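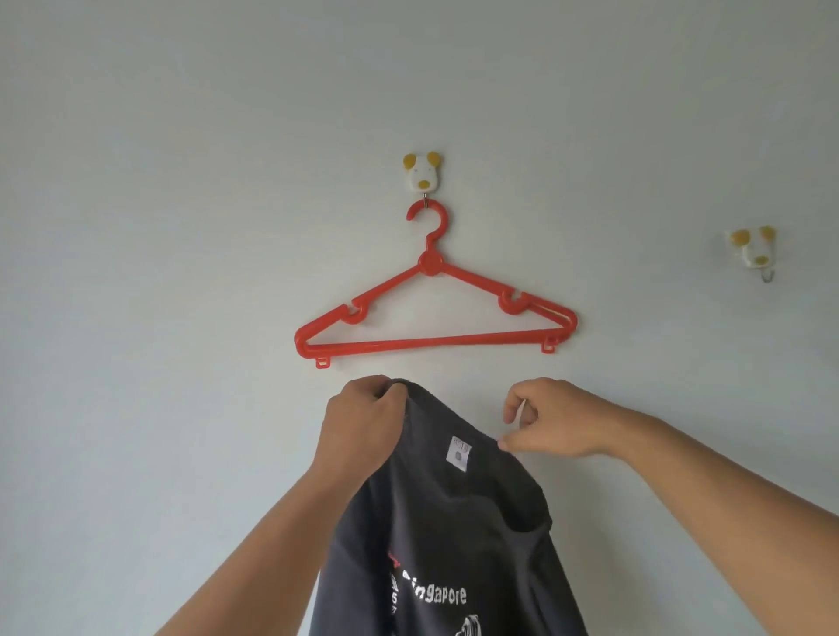
**Figure 3.** A dark gray T-shirt held just below a red plastic hanger on a small wall hook shaped like a dog's face.

### 4.2 What the erection crews told us about sequencing

It would be easy, looking only at the drawings, to suppose that the order in which the girders went up at Nornport was settled long before the first crane arrived. The tender documents certainly give that impression. They set out a tidy progression from the east abutment to the west, one span after another, with the deck panels following a fixed distance behind. When we sat down with the people who had put the steel in the air, though, we heard a livelier story, and we are grateful to them for the patience with which they told it (more than once, in several cases, as we kept coming back with new questions).

The Nornport viaduct carries two lanes and a footpath across the rail yard on continuous plate girders, and its longest span is 243 feet. Kahsay, the steel contractor, planned to lift the girders in braced pairs, so that each pair would be stable as soon as it was set on its bearings. That plan held up well over the river flats. Over the rail yard it ran into trouble, since the railroad would give the crews only short overnight closures, and a braced pair took longer to land and bolt than a single girder did. The longest closure granted was 90 minutes, and the foremen remember it as a generous one.

What happened next is, to our minds, the most interesting part of the whole job. Mihret Tamiru, then the erection engineer for Kahsay, proposed setting the first girder of each pair alone and holding it with temporary stays tied back to the pier cap, leaving the second girder and the cross frames for the following night. The general contractor, Jovelano, was uneasy about this at first, and reasonably so. A long girder standing by itself is a slender thing, and it can roll or buckle sideways under its own weight if the top flange is not properly restrained. Tamiru's calculations covered the single girder in wind and in still air, and Jovelano asked for them to be checked independently before any steel moved.

"We spent longer arguing over the stays than we did over the crane," she told us, laughing a little. "I'd do it the same way again. Everybody had looked hard at it by the time we went out there."

We find two things worth carrying forward from this account. The first is that the change was made by people who already knew each other from the river spans and who could pick up the phone without writing a letter first. The formal request came afterward and recorded what had been worked out in conversation. The second is that the bolting rules had to be rewritten to go with the new order. Under the original plan the splice bolts were to be fully tightened once the pair was down. With a single girder on stays, the crew needed enough bolts snug in the splice before the crane could let go, and the number was written on a card kept in the crane cab, where the operator and the signal person could both get at it.

Harish Awasthi, who kept the bolting records, was kind enough to let us read through them over several afternoons. They are careful, plain records, with the lift times in one column and the wind readings in another, and they show the crews growing steadily more comfortable with the new sequence as the nights went by. The entries for the last rail yard span are noticeably shorter than those for the first. Section 4.3 takes up the deck panels, where the change of order had some effects that we had not expected when we began.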